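The Fostelen Pressing

The record cost me 449 crowns, and the man at Kopecký wrapped it as though it had been dug up from a tomb. Unreleased synth funk, he said, taped in one night in July by a group called Weter, then lost. Only eleven copies known. I have been buying records long enough to distrust any number that small, particularly when I can see a second copy behind the till.

I took it home anyway. Side A was very good, which annoyed me. A fat, slow bass line, a drum machine that sounded half asleep, and somebody muttering about trains. I played it four times and then went looking for the lie.

The sleeve gave an address in Fostelen. It said the studio had burned down the following winter, and studios in sleeve notes always burn down. I have never read of one that closed over the rent.

So I caught the bus out there with the record in a carrier bag and a cheese roll in my pocket, feeling more like a tax inspector than a fan.
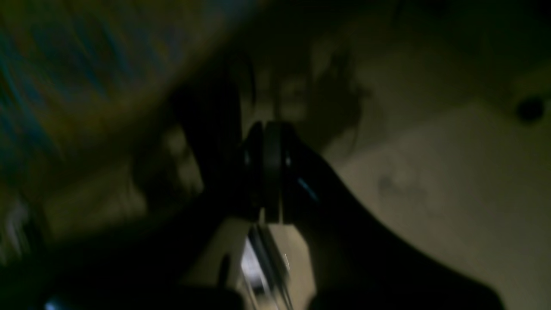
2. The Studio

It had not burned down. It was a low building beside a tyre shop, with TRASTODMONT painted over the door, and a woman eating soup at the mixing desk. She looked at the sleeve for a good while.

"Lost," she said. "Lost where?"

I told her what I had been told. One night in July, the fire, the tape in the attic.

"We haven't got an attic."

She wiped her hands and put the record on. At the first bar she turned it up, and at the second she started laughing. The muttering about trains was her brother, she said, reading out the timetable because they had run out of words. They had made it in the spring. The spring just gone.

I asked whether it bothered her that a shop was selling it as an antique.

"Does it sound old?"

I said it did, a bit.

"Good. That took ages."

She offered me some soup and then, without any change of tone, another copy at half the price. I said no to the soup. On the bus home I read the new sleeve. The fire had been moved to the autumn, and the attic was now a cellar.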